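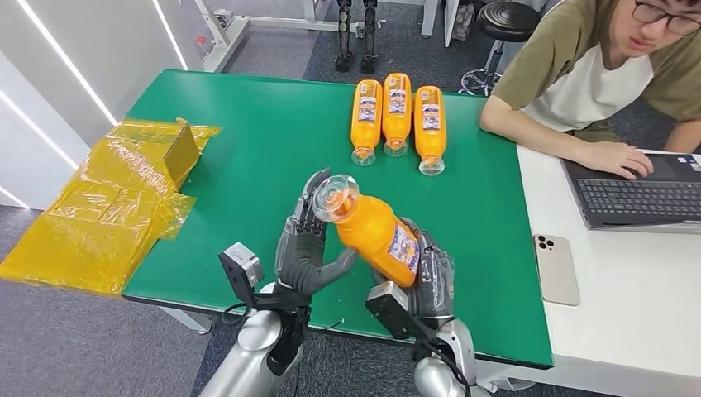 The fault that took up most of November at Altden began with a squeak. Chathurika Akanda was across the room when she heard it, a tiny rubbery chirp, and by the time she had turned round a bottle was rolling across the floor and the robot was still carrying on with great confidence, placing nothing at all in exactly the right spot.

I love this story, partly because the task is so ordinary. Pick up a bottle of orange liquid with two hands, turn it, set it down in line with the others. Any of us could do it half asleep. For a pair of robotic hands it means deciding how hard to squeeze a thing that is slippery and a bit soft, and deciding it again every moment as the weight shifts.

The team had run the job 2938 times and was feeling rather pleased with it. Then the drops started, and they came in clusters – a long clean stretch, then three in a row, then nothing until after lunch. Shivam Semwal, who looks after the control software, went through the logs line by line and found that the hand had reported a firm grip every single time. As far as the machine knew, it was still holding the bottle.

"That was the bit that bothered me," he says. "A robot that drops something and stops is fine. I can live with that. This one dropped something and moved its arm through the space as if all was well, and there are people in that room." 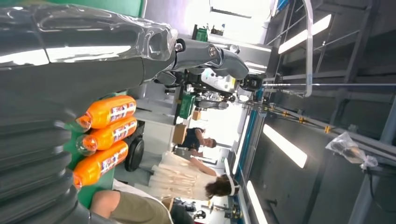
So they stopped the work for 10 days and took it apart properly. The first suspect was the bottle, then the lighting, then a software update from Preltberg, the firm that supplies the hand controller (Semwal still owes them an apology for that one!). Akanda went the other way and started with the fingers. She pressed each joint by hand and wrote down what the sensor said, over and over, until she had 1396 readings in a spreadsheet she is still oddly fond of.

And there it was. One thumb sensor, once it had been pressed hard, sometimes stuck at its last value. The hand let go, the bottle slid, and the number on the screen stayed put.
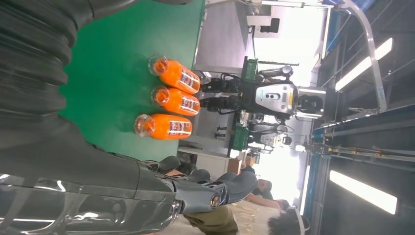
Orange bottles on the green table, with a robotic hand alongside.

The repair itself was dull, a new sensor and a morning of calibration. What excites me is the check they built around it, which they call Bisht. It compares what the fingers report with what the wrist feels, and if the two disagree the arm freezes where it is and waits for a person to clear it. In the first week it stopped the robot far too often, and Akanda had to loosen it twice. Since then the hands have gone through another 1528 bottle moves with the check running, and it has caught two more sticking sensors before anything hit the floor.

The next job is to try Bisht on the older Damen arms, which have no wrist sensing. Semwal thinks motor current might do instead. Akanda has her doubts, and has already opened a fresh spreadsheet.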